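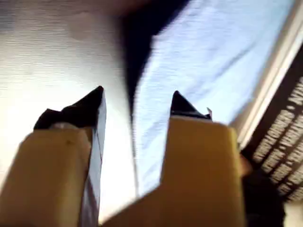 Staff training conference, venue walk-round, February
Main hall (Cortés) and breakout rooms Pima 1 to 4
Done between 6.50 and 9.15am, doors at 10
Key: OK / FIX (before doors) / WATCH (go back at lunch) / N/A

1. Entrance and registration

1.1 Front doors open fully, both leaves. OK
1.2 Mats flat. FIX. Left hand one curling at the corner, taped for now, tape won't last the day
1.3 Registration desks clear of the exit route. FIX. Desk 3 was sticking out into the walkway by half its length. Moved. Please don't move it back for the lanyards
1.4 Badge printer cable. OK, runs behind the desk
1.5 Banner stands weighted. WATCH. Flislow banner rocks when the doors open. Sandbag asked for
1.6 Coat rails. OK but nearly full from the early setup crew alone, second rail needed by ten

2. Cortés hall

2.1 Seats set against plan. Plan says 826, licence sheet by the door says the same. OK
2.2 Rows linked. FIX. Back four rows not clipped together. Venue team doing it now. Rechecked 8.40, done
2.3 Centre aisle width. OK
2.4 Side aisle, stage left. FIX. Flight cases from the sound company stacked in it. Told them twice. Gone by 8.55
2.5 Wheelchair spaces. WATCH. On the plan at the front and the middle, only the front ones were left open. Chairs taken out of the middle bay but somebody will put them back, they always do
2.6 Fire exits A to D. A, B, C fine. D opens but needs a proper shove. Reported, ref 3774 on the venue's log. Carpenter looking at 9.30. I will not sign the hall off untill he has been
2.7 Exit signs lit. OK, also with house lights down
2.8 Extinguishers in date. OK. The one by the sound desk was holding a door open, put back on its hook

3. Stage and speakers

3.1 Steps both sides, handrail. Stage right OK. Stage left has no rail. FIX or close it off. Closed it off, speakers go on and off stage right only, please brief the keynote
3.2 White edge on front of stage. WATCH. Worn in the middle, hard to see with the lights in your eyes. I walked it and did not enjoy it. New tape going down
3.3 Lectern stable. OK
3.4 Lectern microphone and spare. OK. Spare battery was flat, swapped
3.5 Floor cables. FIX. Monitor cable loose across the walk-on. Ramp cover on now
3.6 Water on stage, lidded. Not out yet. WATCH
3.7 Book signing table. Moved from the foot of the steps to the foyer wall. The queue would have gone straight across exit B. Author's people have been told and are fine with it

4. Breakouts, Pima 1 to 4

4.1 Pima 1, writing at work session. Limit 77, set for 77. OK. No standing at the back, door stewards to turn people away politley
4.2 Pima 2, difficult conversations. Limit 120. OK. One wobbly table by the window, taken out
4.3 Pima 3, interview practice. Role play needs floor space, so tables pushed to the walls. FIX, one was across the break glass point. Moved
4.4 Pima 4, quiet room. OK. Lamp has a frayed flex, unplugged it and took it away. Needs another lamp from somewhere, the overhead light is horrible
4.5 Room temperature. Pima 1 and 2 stuffy already, asked for the air to go on early
4.6 Projector trolleys, brakes on. OK except Pima 2. Brake doesn't hold, wedged. Swap at lunch

5. Catering and foyer

5.1 Hot urns away from table edge. FIX. Both were right at the front. Pushed back, Troreck catering to serve, no self service on hot water
5.2 Allergen cards. WATCH. Breakfast ones out. Lunch cards still at the printers, no cards no lunch, have said so
5.3 Spill kit. OK, under the end table
5.4 Bins. More please

6. First aid and evacuation

6.1 First aid room unlocked and signed. OK. Sign pointed the wrong way, turned round
6.2 Defib. Green light showing. OK
6.3 Assembly point. Far car park, same as last time. Put it on the welcome slide, it was missing from the draft
6.4 Alarm test. Venue says none planned today. OK
6.5 Radios. Channel 2. Two short, borrowed from venue

Still open at 9.15
Exit D (2.6)
Lunch allergen cards (5.2)
Sandbag for banner (1.5)
Lamp, Pima 4
Water on stage

Comments added 9.50
Exit D planed down and opens with one hand now. Hall signed off. Sandbag arrived. Still no lamp.

Comments added 1.30pm
Middle bay chairs back in, as expected. Took them out again and left a reserved sign on the floor. Pima 1 was over its number for the first session, stewards let people in who "only wanted to listen". Same limit applies to listening. Allergen cards out before service. Front mat tape gone, mat lifted and put in the store. Pima 2 trolley swapped.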